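The Long Way Round to a Good Night's Sleep

My grandmother slept in the same bed for most of her married life, and when she died it took two grown men and a good deal of bad language to get it down the stairs. I thought about that bed a lot this February, when I gave up on my own mattress at last and set about finding out what a good night's sleep is really made of. It has been a slow business, with a great many cups of tea in it, and I have enjoyed nearly all of it. 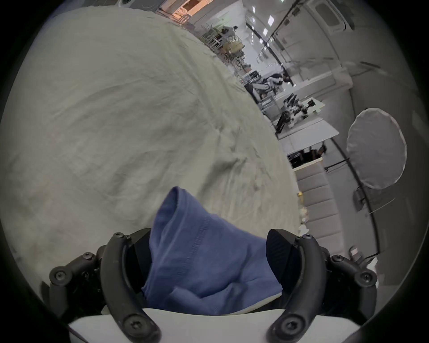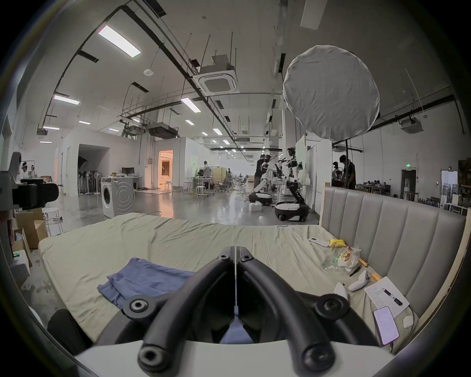
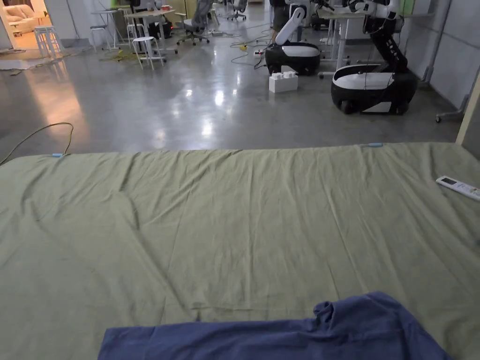
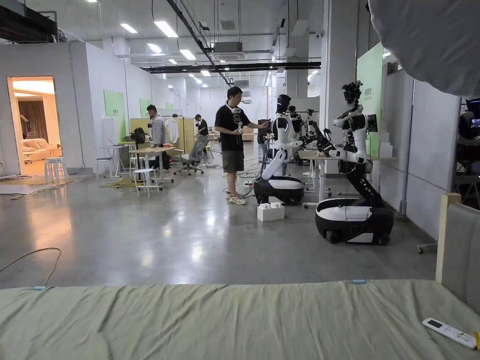
I started with Mairéad Ó Néill, because everyone in Clarholm told me to. She has been making and mending bedding in the old Quinlan premises for 30 years, and she has opinions. Pillows first, she told me, before I had even got my coat off. People will spend a month's wages on a mattress and then lay their heads on something flat and yellow that came free with a student let! She made me lie down on my side on the shop floor with a rolled towel under my neck (a customer came in halfway through this and was very nice about it), and I have to admit my shoulders felt better than they had in weeks.

Her next subject was airing. My grandmother threw the covers right back every morning and opened the window, whatever the weather, and woe betide the child who made the bed before breakfast. Mairéad does the same. A body gives off a fair bit of damp in a night, and if you pull everything up neatly the minute your feet touch the floor, it has nowhere to go. Half an hour will do it, she says, or as long as it takes to have your porridge and find your keys.

Then there is linen, which I could go on about for pages. The mill at Flernstead used to send its sheets all over the country, and Liam Kavanagh, whose father worked there, still keeps an old order book with 873 entries in it, mostly for hotels that have long since turned into flats. He let me take home a sheet from the very last batch. It was stiff as a board to begin with, and I grumbled about it for two nights, but after a few washes it had gone soft and cool and a little bit rumpled, and now I resent sleeping in anything else. I dry it outside when I can and never iron it. Dymphna Cronin next door irons everything, pillowcases included, with the wireless on, and swears it sends her off like a baby. I wouldn't dream of arguing.

The best advice, though, came from Charito Manalo, who worked nights on a hospital ward for years and had to learn to sleep while the rest of the street was mowing its lawns. She keeps her bedroom cold and dark and very dull. There is no telephone in it and no pile of washing on the chair. If she is still awake after 30 minutes she gets up, sits in the kitchen and reads something she has read before, and she only goes back when her eyes are closing. I tried it with an old cookery book and got as far as suet puddings.

My new mattress came in the end, and it is a plain, firm thing that I turn on the first of the month. The window stays open a crack, even now, and the cat has moved to the foot of the bed, where the wool blanket is.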